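Planner news: Danden learns to wait for a better look

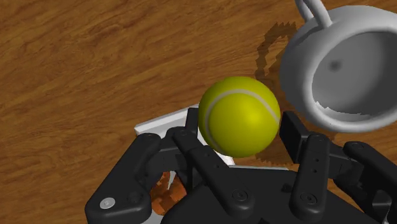
If you've pulled the Danden branch since Wednesday you'll have noticed that the planner has a new habit. It stops short, looks again, and only then commits to a grasp. We are very pleased with this! It took far longer to get right than any of us guessed in June, and it has changed how we think about the whole pick routine.

The old planner chose its grasp once, from the first view, and then followed that plan all the way down. Fine on a clear table, less fine when there's a mug next door and something half hidden under the fingers. Small errors in the first pose estimate stayed in the plan right to the end, and the fingers would arrive neatly spaced around a spot just beside the object.

Danden now splits the approach in two. The first leg uses the coarse pose and stops 40 mm out. There it asks Lunde (our perception module, for new readers) for a fresh estimate, throws away any grasp where a finger pad would pass too close to a neighbour, and scores what's left. The second look costs us 280 milliseconds, and we'd happily pay twice that.

Round things turned out to be the best test of all. You'd think a tennis ball would be easy, as it looks much the same from any side, but that is exactly what upset Lunde: the position was good and the rotation jumped about wildly from one estimate to the next, so the planner kept changing its mind. Objects can now be marked as symmetric in the scene file and the rotation is simply left out of the score. It's a change of 11 lines and the dithering has gone.

Shadows are still a nuisance. The renderer gives us blocky edges on some of them, and Lunde sometimes treats a hard edge on the wood as the rim of something solid. Softer lights help a bit. A proper fix is on the list, and if you know your way round shadow maps we would love to hear from you.

To try it, set approach_stages to 2 in your planner settings. The old behaviour is still there if you set it to 1, and the Flarcombe scenes run with either. Please send us your odd failures, with the scene file and the log attached. The stranger the better!

Jastau tools team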